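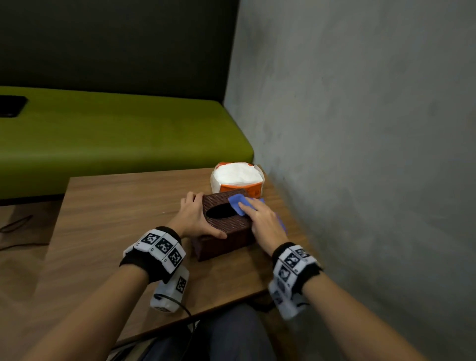 A dark brown tissue box is wiped along its top with a blue cloth.

Tissue boxes are handled by every guest at a table and cleaned by almost none of the staff. At Altetti, a cafe in Stallurberg with 30 covers, they went onto the cleaning schedule in October. Textured sides hold dust and grease in the grooves, and a quick pass over the top leaves both in place.

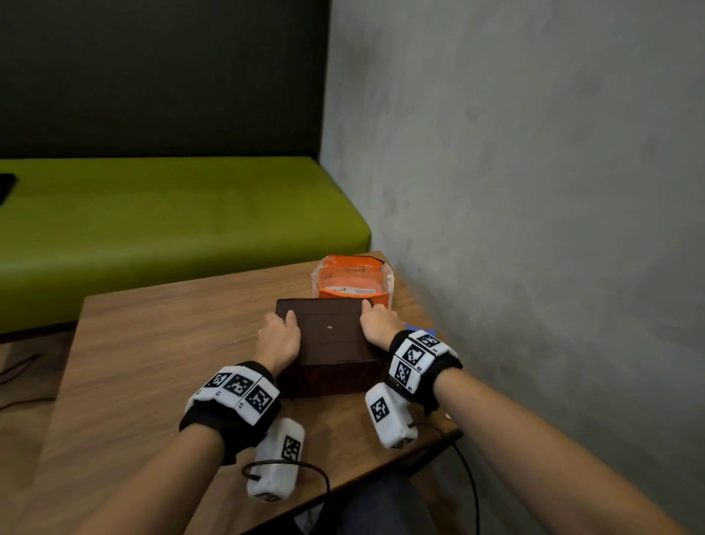

The schedule allows 85 seconds per box. The lid is checked first for fit, pressed at both ends. A lid that rocks goes back to Vellitz, the supplier. Of 203 boxes bought over the years, 7 have been returned.
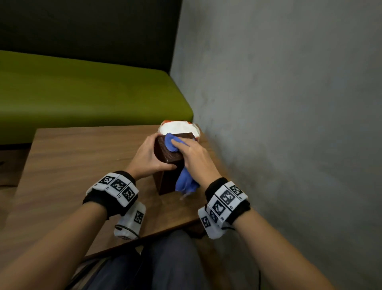

Wiping follows the ribs, never across them. The cloth should be damp, with no free water, and folded so that a clean face can be turned out for each side. Corners get a fingertip through the cloth. Cleaner is sprayed on the cloth, away from the opening.

Refilling comes last. A full pack packed too tightly tears at the first pull, so the top sheets are loosened by hand and the stack is left just below the rim.
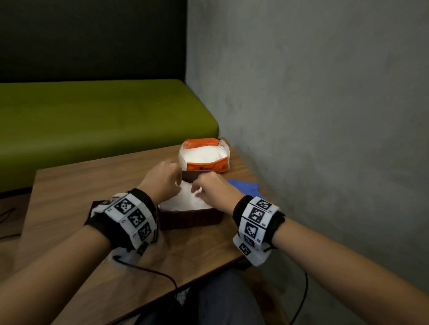 White tissue in the brown box, with an orange-and-white container behind it.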